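First tandem paraglide, is the canyon launch worth the extra drive?

posted by hollowreed, 8/9/26

Hi all! My sister and I are turning a long work trip into a vacation and we've both decided this is the year we stop talking about it and jump off a mountain (attached to a professional, obviously). We've never done anything like it. The closest I've come is a zip line at a county fair, and I yelled the whole way down.

We've narrowed it to two tandem outfits. Dundano flies from the ridge right above town, costs $195 a person, and picks you up at your hotel. Plarnard launches from the canyon side, which is a two hour drive each way, and they want more money, plus extra if you'd like the video. Their website makes it sound like you'll be sharing the air with eagles. The Dundano website looks like somebody built it on a lunch break, but the reviews are good.

So is the canyon really that much prettier, or am I paying for gas and a nicer website? Also, my sister gets carsick. Does that mean she'll get airsick? And what do people do about glasses? I can't see a thing without mine and I'd hate to pay all that to look at a blur.

We'd be there the last week of April if that matters.

ridgelift_mama

Oh you two are going to have a blast! I've done both, and I did the Dundano one twice, so take my opinion for whatever that's worth.

For a first time I'd stay in town, no contest. The ridge launch is a grassy slope and you just jog down it with the pilot behind you, and before you've really noticed, your feet are pedaling at nothing. The launch is at 2096 feet, so you get a nice long look at the river and the old rail bridge on the way down. My second flight was better than the first because I'd quit gripping the straps like a shopping cart handle and looked around a bit.

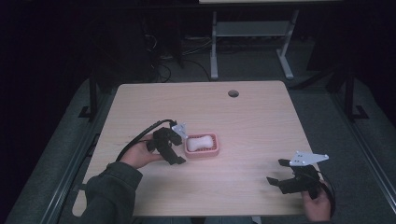 The canyon is prettier, I'll give Plarnard that. Red walls, long shadows, all of it. But the day I went we sat in a gravel lot for three hours waiting on the wind, and then it was a short flight and a long ride home with a van full of hungry people. April is gusty over there. In town, if the wind's wrong, you go get pancakes and they text you when it settles down. Big difference when you're on vacation!

On the carsick thing, I get queasy in the back seat of anything and I was fine on the straight glide. What got me was the spirals. The pilot will ask if you want some "fun stuff" near the end, and your sister should say no thank you, or at least wait and see how she feels. Eat something plain a couple of hours before. I skipped breakfast the first time thinking that was smart and felt worse for it. Ginger chews helped me, and I keep them in a chest pocket because you can't get into your pants pockets once you're buckled in.

For glasses, wear them! Get one of those stretchy sport straps, cheap ones work. My Rüegg strap has lasted for years but I've also used a shoelace, so don't overthink it. The helmet holds the arms down pretty well anyhow. Bring a windbreaker even if it's warm in the parking lot, and real shoes that tie. They turned away a guy in sandals while I was there and he was not happy.

One more thing, book the early slot. Smoother air, and if it gets called off you still have the rest of the day to try again.

tenpin44

dundano. plarnard charged my buddy a rebooking fee when THEY canceled. might have changed since, ask first

slowdescent

I'm going to disagree a little. If you've got a free day and don't mind driving, the canyon is the one I still think about. I went with Plarnard and we were up for some 7 minutes, which sounds like nothing, but I can still picture every bit of it. I paid for the video and have watched it once, so you can skip that part.

If you do go, take the Tromau road and not the highway. It's slower on the map but it has far fewer switchbacks, and your sister will thank you. Fill up before you leave town. Check the weight limits for both places too, they aren't the same, and they do put you on a scale.

Contact us | Community rules | Copyright, all posts belong to their posters | Back to top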